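Citel two-finger pneumatic gripper, reviewed after 38 hours of bin picking

I bought this for the block-sorting cell Azadeh Mahmoudi and I are building in the shared workshop. It replaced a Vestonia parallel unit with wider jaws that fouled the bin walls on low picks. Price was 2,900 with the bracket set and no valve.

Mounting took one evening. The bracket holes matched our adapter plate. The hose fittings are on the side of the tool, and we routed our hoses in a short curve to keep them clear of the wrist. The fingers are slim enough to reach a block lying flat on the bin floor.
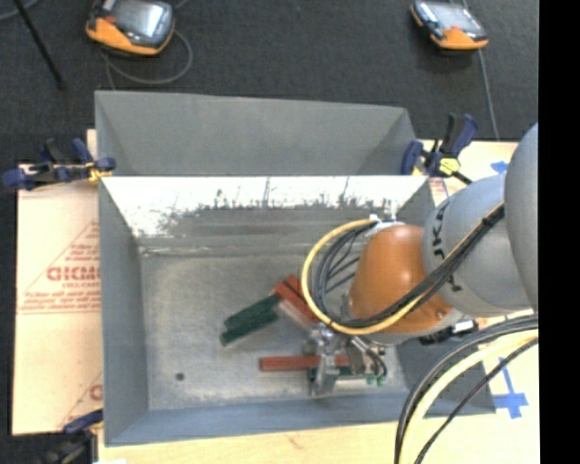

Gripper low in the front bin, with red and green blocks. Both bins are held by clamps.

Grip is consistent at the supply pressure we use. Parts lying against each other are still a problem: the finger needs a gap on at least one side, and our script skips any block without one. Closing speed is set by a screw that drifts. I reset it 8 times before adding thread locker.

Cable management is left to the buyer. Ours loops wide of the wrist, and I would like a strain relief point on the bracket. The manual is 11 pages and omits the torque values.

Four out of five. Will update after the Irar valve block is in.

Pouran Najafi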